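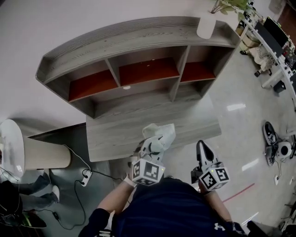 ## Bolsas, bolsas y más bolsas

Empiezo por una confesión: en mi casa hay un cajón que no se puede abrir del todo. Tiras, cede un palmo y ahí se queda, atascado por una masa de plástico arrugado que lleva creciendo desde la mudanza. Seguro que tenéis uno igual. O una bolsa colgada detrás de la puerta, llena de bolsas, que a su vez... bueno, ya me entendéis.

El caso es que esta temporada me ha dado por las superficies. Mesas, escritorios, la parte de arriba de las estanterías, todo eso que debería estar despejado y que acaba cubierto de cosas sin dueño. Y después de mirar muchas mesas (las mías y las ajenas, que soy de las que van de visita y se fijan), he llegado a una conclusión poco elegante: lo que más estorba casi nunca es un objeto. Es el envoltorio. La bolsa blanquecina en la que vino algo, hecha un gurruño, que pesa lo que un suspiro y que se queda en el escritorio gris hasta que se vuelve parte del mobiliario.

Así que vamos con ello. Primero las bolsas, luego la estantería, y al final un ratito por el suelo, que también tiene lo suyo.

### La bolsa arrugada

Mi regla es muy simple: cuando cojo una bolsa, ya no la suelto hasta que decido. La levanto de la mesa y elijo entre guardarla doblada o llevarla al contenedor de envases. Lo que no vale es moverla a otro rincón «de momento». De momento es la palabra más cara de mi casa.

Si está entera y sin grasa, la doblo. A mí me enseñó Viktória Dobos, que la estira sobre la mesa, la pliega a lo largo hasta que queda una tira y luego va haciendo triangulitos, como quien dobla una servilleta de cafetería con mucho tiempo por delante. Las muy finas, las translúcidas, se resisten un poco – se inflan, se escapan, se pegan a la manga – y el truco es sacarles el aire con el canto de la mano antes del primer pliegue. La primera me quedó como una empanadilla. A la décima ya parecía otra cosa.

Las dobladas van a una caja de zapatos. Una sola. Cuando la tapa no cierra, se acabó, no entra ni una más hasta que salgan unas cuantas. Dennis Chege me escribió hace poco para contarme que él había vaciado su armario del pasillo y que entre bolsas, sobres acolchados y papel de burbujas había juntado 900 gramos de plástico. Parece poquísimo hasta que piensas en lo que abulta. ¡Un armario entero por menos de un kilo!

### La estantería de sobremesa

De esto me habéis preguntado mucho. Las estanterías bajas, de las que tienen varios huecos abiertos, son una maravilla para tener a mano lo del día y también son un imán para el desastre, porque se ve todo. Me encantan las que tienen la curva suave y el borde de arriba un poquito levantado (no se te cae el lápiz por detrás, gracias), y si encima el interior va en un tono cálido, un rojo óxido sobre madera gris por ejemplo, para mí ya está medio decorada. No le pongáis casi nada más.

Yo trabajo con esta norma: a cada hueco, una familia de cosas. El cuaderno y lo de escribir en uno. Los cargadores en otro, cada uno con su gomita. Y el tercero lo dejo vacío a propósito. Sí, vacío. Mi hermana dice que es un desperdicio y que ahí cabrían las grapas, los clips y media papelería de Gralton, pero ese hueco es el que me salva cuando llega el correo o cuando tengo que despejar la mesa en dos minutos para comer. Por la noche lo vacío otra vez y listo.

Arriba, una planta. Una sola, en un jarrón blanco y liso, puesta a un extremo. En el centro siempre acaba tapando algo y la vas empujando con el codo. En la esquina respira, da un toque verde y deja el resto de la balda libre. La mía es un esqueje de poto que me traje de casa de mi madre envuelto en papel de cocina mojado, y ahí sigue, echando hojas como si nada.

### Ahora, mirad al suelo

Me hace gracia porque recogemos la mesa, nos apartamos para admirarla y entonces bajas la vista y hay una zapatilla suelta. Siempre una. La otra aparece a la hora de cenar.

En el suelo mi gran batalla son los cables. Una regleta blanca con cables negros saliendo en todas direcciones afea cualquier habitación, por muy bonita que sea la pared, y además es la mejor forma de tropezar con la taza en la mano. Os cuento lo que hago yo:

- Desenchufo todo y vuelvo a enchufar solo lo que uso cada semana. Siempre sobra algún adaptador del que ya no recuerdo el aparato.
- Junto los cables que van en la misma dirección con tiras de velcro, flojitas.
- Pego la regleta a la pared o a la pata de la mesa, nunca en mitad del paso.
- Lo que sobra de largo lo enrollo y lo ato cerca del enchufe.

Y un taburete ligero al lado, si os cabe. El mío hace de mesilla, de asiento para las visitas y de escalón para mirar encima del armario (esto último no lo recomiendo, pero lo hago).

### El reto de junio

Para junio os propongo una tontería de las que me gustan: una superficie y una sola caja de bolsas. Escogéis una mesa, la que más rabia os dé, y la dejáis despejada al acostaros. El resto de la casa puede arder, me da igual. Solo la mesa.

Si os animáis, contestad a este mismo correo y contadme cómo va. Me interesan sobre todo los métodos de doblado, porque sospecho que hay escuelas enfrentadas: Viktória es del triángulo, Dennis hace rollitos y una lectora de Gosthorpe me asegura que lo suyo es meterlas en un tubo de cartón y sacarlas por abajo. Pienso probarlo en cuanto se me acabe el papel de cocina.

Yo, mientras, voy a ver si consigo abrir el cajón. Os escribo con lo que encuentre dentro.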